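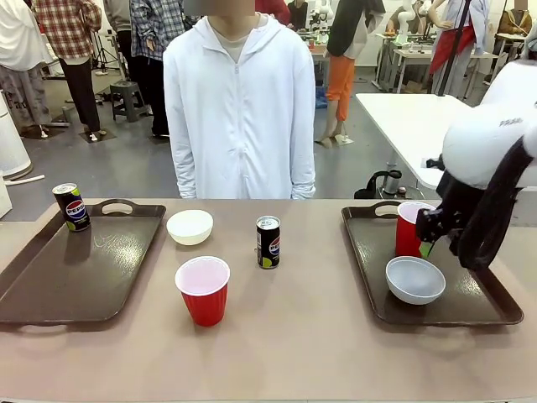 Bollstead Automation Users Forum
Board: End Effectors and Tooling
Topic: Finger pads for tableware handling, Tistell vs. Genora

phong_phung
Posted Tuesday, 9:12 AM

Members are invited to comment on the results below before our group commits to a purchase. We have completed 226 grasps with the Tistell pads and an equal number with the Genora pads. The arm, controller and linkage were the same for both sets. Objects were cups, bowls, plates and beverage cans.

The Tistell pads dropped 8 objects. The Genora pads dropped 40, most of them plates taken by the rim. Cups showed no meaningful difference between the two. Grip force was left at the controller default throughout.

My recommendation is to adopt Tistell. I would welcome objections.

Phong Phùng

r.halvorsen
Posted Tuesday, 9:50 AM

Thank you for posting the totals. I must object to the use of a single force setting. Genora pads are the stiffer of the two in our shop and require a higher closing force on thin rims. A comparison at the default setting favors the softer pad.

Please also state whether the pads were cleaned between sets.

mkessler_lab
Posted Tuesday, 10:31 AM

I do not share that objection. The default is what most operators will run, and a pad that needs separate tuning for plates carries a cost of its own. Our department declined Genora for that reason in March.

My concern is the approach angle. From the wrist view, a plate lying flat beside a sink leaves very little room for the lower finger.
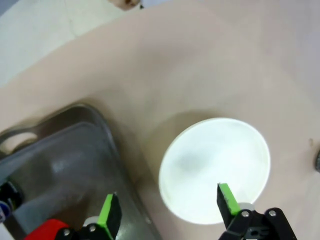
If the finger touches the counter before it reaches the rim, the pad material has little bearing on the outcome. I would ask that plate failures be divided into contact failures and slip failures before any conclusion is drawn.

phong_phung
Posted Tuesday, 11:15 AM

To r.halvorsen: pads were wiped with isopropyl alcohol at the start of each set and not again until the set was finished. I accept the point on closing force and will repeat the Genora plate grasps at two higher settings.

To mkessler_lab: the logs permit that division. Some 2,599 wrist camera stills are on file and will have to be reviewed by hand. I cannot give a completion date.

old_baxter_user
Posted Tuesday, 1:04 PM

We ran a Baxter for several years with pads cut from sheet rubber and were satisfied with the results on cups and cans. Plates were always presented on edge in a rack. Has a change of fixture been considered in place of a change of pad?

phong_phung
Posted Tuesday, 1:22 PM

It has. The task requirement is a flat plate on an open counter, so a rack is outside the scope of this evaluation.

r.halvorsen
Posted Tuesday, 2:40 PM

Please include the force readings with the repeat results. I maintain that the recommendation is premature until they are posted.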